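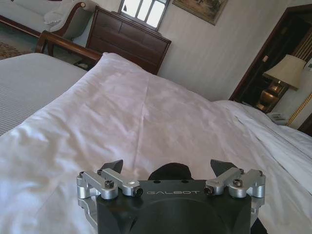
Issue 158

Loading order and the two-van move

Most household removals in this country are still priced by volume. A surveyor walks through the property, lists the contents and arrives at a figure in cubic feet, and that figure decides the size of vehicle. What the figure leaves out is the order in which things come off at the other end, and this is where a good part of the working day is lost.

Rakena, a removals firm with depots at Cerkico and Illum, went back through the job sheets for 434 local moves to see where crews had run over. Distance had little bearing on it. The overruns were mostly in unloading, and mostly at properties where the van could not stop within nine metres of the door. On those jobs every item set down in the wrong room was carried twice.

The firm now loads by destination room. Beds and bedding go on last and come off first, so that the upper floor is finished before the hall fills with boxes. White goods travel against the bulkhead, strapped upright. Sofas stand on end only where the maker allows it — many modern frames are stapled and do not take the load well. 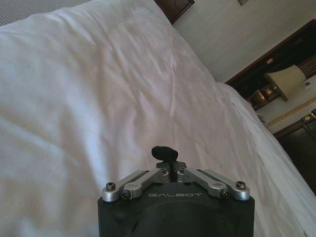 Bedding: last on, first off.

Larger jobs raise a separate question. A load of over 200 boxes, plus furniture, can go in one 18-tonne lorry or in two smaller vans. The lorry is cheaper on fuel and needs one driver. The vans can use narrow streets, and the second can wait if keys are released late. Rirnetti, which leases vehicles to the trade, reports that demand has moved towards the smaller van in the last two years, with April the busiest month.

Insurance should be checked before the load is split. Some goods-in-transit policies set their limit per vehicle, others per job, and the wording is not always on the first page of the schedule. Cover for items packed by the owner is usually narrower. Ask for the limit in writing, along with the excess, when the quotation is accepted.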